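Laundry Workshop Notebook, Illov Building
2021-09-24
Subject: small-item drying, clip hangers
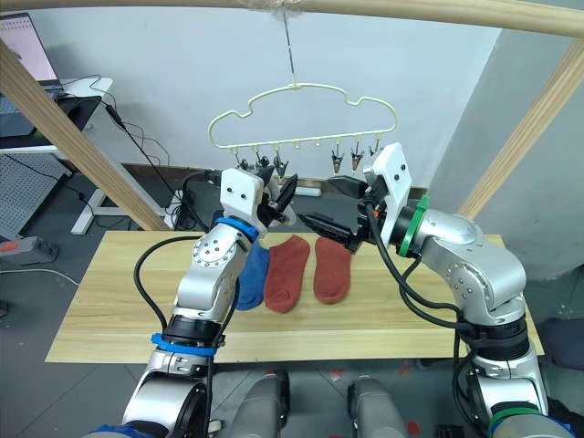

The purpose of the current series is to settle how socks and other small items should be hung on clip hangers before the Camenzind order is placed. The bench work continues with the cream plastic hanger, the one with the wavy top and the straight lower bar. The clips are black and hang from the pegs on the bar. The hanger is suspended from a wire hook on the top beam, and the hook is held to the beam with clear tape.

Condition of the clips. Clips gather at one end of the bar whenever the hanger is put away flat. Separating them takes longer than hanging the socks. Colleagues are asked to return hangers to a hook after use and to leave them out of the drawer. A clip that has twisted on its peg should be turned straight before a sock is put into it; pulling on the sock to straighten the clip has stretched several cuffs.

Method of hanging. Socks are to be clipped at the cuff, one sock to a clip, with the toe down. The earlier instruction, written in May, called for clipping at the toe. It is withdrawn. Toe clipping left a mark on the thinner socks that remained after folding, and the complaint forms from the Pleketti residence mention this mark more than any other fault. Pairs go on neighboring clips. Where a hanger has an odd number of clips, the last one stays free.

Loading order. Begin at the two ends of the bar and work inward. A hanger loaded from one side tilts, and on a plain wire hook it also slides. The hook used on the bench has enough bend to stop the sliding, although the tilt remains. A swivel hook was requested from Teltier and has not been received.

Counts. The log for the series stands at 3,878 socks hung, of which 3,514 were still in their clips at the end of the drying period. The remainder is higher than expected. The greater part of it comes from thick winter socks, which the clip jaws do not close over fully. These should be dried flat on the rack until a wider clip has been tried. Of the 8 hangers now in use, 5 have at least one clip with a weak spring. Weak clips are to be removed and placed in the tin by the sink, and the peg left bare.

Tape at the hook. The clear tape should be checked at the start of each session. It is adequate for light loads. A screw eye in the beam would be preferable, and permission to drill has been requested.

Outstanding items:
Obtain sample clips with a wider jaw.
Repeat the cuff test with children's socks, two sizes.
Correct the instruction sheet above the sink, which still shows the toe method.
Ask Teltier for a delivery date on the swivel hook.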